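Questions about the Cerkstead toy and kitchenware loan store, mostly on cleaning, returns and deposits. Revised in June. It replaces the sheet that used to be pinned up at Brelosdale.

## Borrowing

**Who can borrow?**

Any household, childminder or playgroup with an address in Cerkstead or Brelosdale. Groups need one named adult on the account. Schools have a separate agreement; ask Li-hua Chou for the form.

**How long is a loan?**

Five weeks. It can be renewed once unless another member has reserved the set. Renewals are made by email before 5 pm on the due date.

**Is there a deposit?**

Not for single items. Full sets carry a deposit, which is returned when the set has been checked in. Checking can take a few days at busy times, and the deposit is not released early.

**What is in a play kitchen set?**

Contents differ from set to set. The list inside the lid is the only one that counts. Older sets mix toy food with ordinary utensils, and the two are cleaned differently, so read the next section before washing anything.

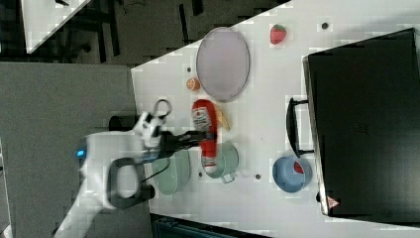 Hsin-yi Lai writes: "The lid list in ours had been altered twice in pen, and I couldn't tell which version we were meant to return. Could the date of the last change be put at the top?" Yes. Lists are now dated when they are reprinted. If yours has no date, return everything you were given and tell us which set it came from.

## Cleaning

**Do I have to clean items before I return them?**

Yes. We clean them again, but food residue left for weeks is hard to shift and marks some plastics.

**Can plastic items go in the dishwasher?**

Only if the item is marked as dishwasher safe. Unmarked plastic should be washed by hand in warm water with ordinary washing-up liquid. Do not use bleach, scouring powder or wire wool.

**How should I clean things with holes or slots?**

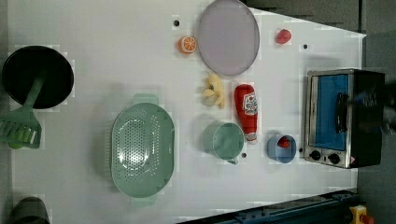 Residue collects on the inside edges of an opening, where a cloth does not reach. Use a soft bottle brush and work from both sides, then rinse under a running tap. A colander with many small holes, like the mint-green one, should be held up to a window afterwards, as blocked holes show clearly against the light. The slots in a turner can be cleared with the same brush. Do not push a skewer or a knife point through, as it leaves a burr.

**How should I dry them?**

In a rack, overnight, at room temperature. Do not put plastic on a radiator. Items packed damp will smell by the time the next household opens the box.

**What about fabric and painted wood?**

Fabric is washed at 30 degrees and dried flat. Painted wood is wiped with a damp cloth and dried at once. It must never be soaked.

## Returns and damage

**How should I pack a set?**
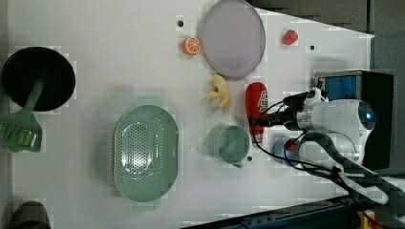
Put the heaviest pieces in first and keep handles clear of the lid. Most cracked lids come from a long item laid across the top and then forced down. A spatula should not be left resting across a frying pan, as it is here, when the box is closed; lay it along the side wall of the box. Light toy food goes in last. Do not tape the lid, as the adhesive is difficult to remove.

**Something is broken. Do I pay?**

Normal wear is not charged. Loss is charged at the replacement price on the account page. Return the broken pieces where you can, since some can be repaired by Hamidreza Kermani, who needs all the parts.

**A piece is missing from the set I collected.**

Report it within two days of collection, giving the set number from the label (for example, set 888). After that the piece is recorded against your account.

**Can I return a set to the other site?**

Yes, but allow an extra week before the deposit is released. Sets are moved between sites once a week.

**Do you accept donations?**

Clean, complete items only. We cannot take anything with a battery compartment that does not close with a screw. Write to Kuo-hua Pan before bringing large items, as shelf space at Cerkstead is limited.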